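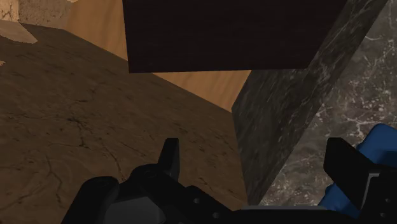 Stone-textured, light wood and marbled surfaces. Computer render.

About Findeck

Findeck checks the claims made for devices used in recovery after joint surgery: knee sensors, step counters, smart braces, cold therapy cuffs and the apps that come with them. We work for hospitals and physiotherapy clinics that have been asked to buy something and would like a second opinion before they sign.

We started with a brochure. Hakim Sinaga was running the outpatient physiotherapy rooms in Wivdale when a sales team offered him a knee band that would, they said, get patients bending sooner. He asked how much sooner, and compared with whom. The answer was a graph with no numbers on the side. He sent it to Cirilo Ponce, a statistician he had worked with before, who wrote back two pages of questions. The firm never replied to them. Those two pages, tidied up a bit, are still the first thing we send to any maker.

What we do

Most of our work is reading. We ask for the full study, the plan written before the study began, and the list of patients who dropped out. Plenty of makers send the first, fewer send the second, and the third tends to need chasing. A device tested on 18 keen patients with a nurse phoning them every evening may do very little for someone at home with a flat battery and stairs to climb. We want to know who stopped wearing it, and when.

Where the paperwork leaves too many gaps, we run a trial use with the clinic's own staff. We call this Winero. It covers fitting, charging, skin soreness, cleaning, missed readings and how much staff time goes on looking at a screen. It won't tell you whether a device improves recovery, and we say so on the front page of each Winero report, as people have tried to quote it that way.

Our written reviews are kept in a library called Solís, which member clinics can search. It now holds almost 100 reviews. A fair number end with "we can't tell". Some members find this annoying. We would sooner annoy them than guess.

Who pays

The clinics do. We take no fees, loan units, travel or lunches from makers. Makers see a draft of each review and can correct facts. They can't change the findings, and their comments are printed in full at the back, including the angry ones.

We don't think this makes us free of bias. People who look for faults all day get good at finding them, and we have been too hard on a product before. Our review of a range-of-motion sensor had to be rewritten in December after a clinic showed us we had misread its sampling rate. Both versions are in Solís.

What we don't do

We don't give advice to patients about their own treatment. Please speak to your surgeon or physiotherapist. We don't hand out awards, badges or star ratings, and any device carrying a "Findeck approved" mark is using our name without permission. Let us know if you see one.

Page last checked: July 2024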